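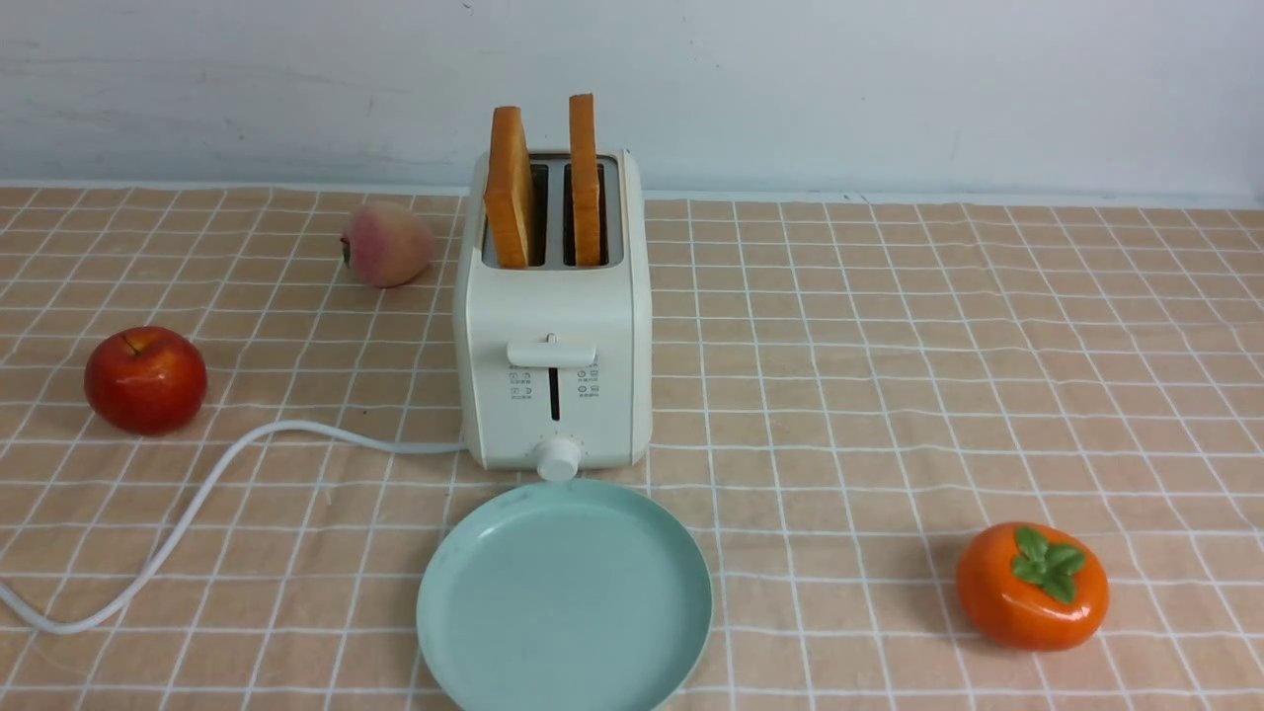

Cuaderno de banco, agosto. Kit Gudeta, revisión antes de decidir si se compra.

9:40. Arranco con la tarea de desayuno, la que Ellmont pone en la portada del catálogo: sacar el pan de la tostadora y dejarlo en el plato verde. El folleto la clasifica como «nivel inicial». Se ve que en Ellmont desayunan con más aplomo que nosotros.

Recordatorio de lo que incluye la oferta: licencia del planificador, módulo de visión de cabeza, plantillas de tareas y 50 horas de soporte remoto. Los dedos blandos van aparte, y en la hoja de precios están en la página 5, después de las condiciones de transporte.

Montaje: mantel de cuadrícula, tostadora blanca de dos ranuras, plato delante, fruta repartida. La fruta es para ver si el clasificador se distrae. Con la manzana, bien. Al melocotón lo llama manzana con una confianza que ya quisiera yo para mis informes. Al caqui lo llama tomate – con el cáliz verde encima lo entiendo, yo también dudé en el mercado.

10:15. Calibración. El manual propone usar las líneas del mantel como referencia rápida. Funciona donde la tela está lisa. Donde hay arrugas, el ajuste se tuerce y el programa da el resultado por «óptimo». Repetido con el tablero rígido de siempre y guardado como perfil Tusia, para no pisar el de la celda Pesta, que costó lo suyo.

10:50. Primera serie. De 5 intentos, 3 buenos. En uno de los malos agarró la rebanada derecha de canto y la partió; en el otro bajó a por la palanca sin que nadie se lo pidiera. Revisado el registro: la plantilla trae activado «repetir ciclo» por defecto. Desactivado. Sugiero que lo primero que haga cualquiera que abra este kit sea buscar esa casilla.

El cable preocupa más que el pan. Sale por la izquierda y el planificador no lo considera obstáculo, así que las trayectorias por ese lado le pasan casi por encima. He dibujado a mano una zona prohibida. El editor de zonas es bueno, lo mejor del paquete hasta ahora, y en el folleto ocupa media línea.

11:30. Consulta a soporte por el aviso 553 («superficie inesperada»), que salta al acercarse al plato. Contestan pronto y con amabilidad: que pruebe con otro plato. Anotado. Bajando el umbral de contacto deja de salir, con este mismo plato.

12:20. Migas. La hoja técnica no dice nada de migas. Soplar la cámara y los dedos entre series.

Pendiente:
– pedir precio con los dedos incluidos
– repetir la serie con el plato a la derecha
– probar con pan más fino
– preguntar si la licencia va por robot o por celda (el contrato dice las dos cosas)

Impresión provisional: compraría la visión y el editor de zonas. Las plantillas las reescribiríamos enteras, y por eso no pagaría el precio del paquete completo. Sigo después de comer. Tostadas no.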